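Automation Practice, Unit 4: Working rules for cable handling cells
Notes by Meenakshi Pinto, Tuldale, February 2022

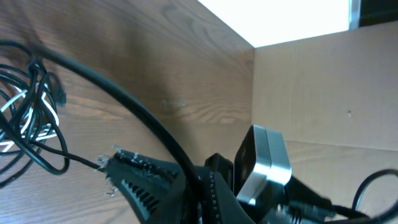
Fig. 1. Wrist view during cable work. Note the flecks and fibres on the tip of the ridged finger.

These notes go with the second lab sheet. Read them before you book a slot in the cell. The rules apply to all groups, including those who did the Billville placement.

4.1 Before power-up
Check the finger pads under a lamp. Fibres caught in the teeth change the grip on thin cable. Brush them out dry and do not use solvent on the pads.
Trace each cable by hand from end to end. In Fig. 1 black and white cables are looped together in one bundle, and a path planned from one view will not show which loop will pull.
Write the pad condition in the cell log and initial it.

4.2 Speed and force
Free moves: 300 mm/s at most.
Moves with a cable in the grip: 183 mm/s at most.
Stop and open the gripper if the arm meets steady resistance. Do not raise the force limit to get past a snag.

4.3 Connectors
Grip the body of the plug, never the cable behind it. Black plugs against black fingers are hard to pick out, so confirm the grip from a second view before you lift.

4.4 Entering the cell
One person holds the enabling switch and nobody else gives commands. Hands stay out of the enclosure until the drives are off and the log says so.

4.5 Faults
After 3 failed grips on the same item, stop the run and call Ronaldo Sison or Analyn Mangubat. Save the wrist view recording before you reset.

For the seminar: read the Macaraeg case notes, sections 1 and 2, and bring your own cell log.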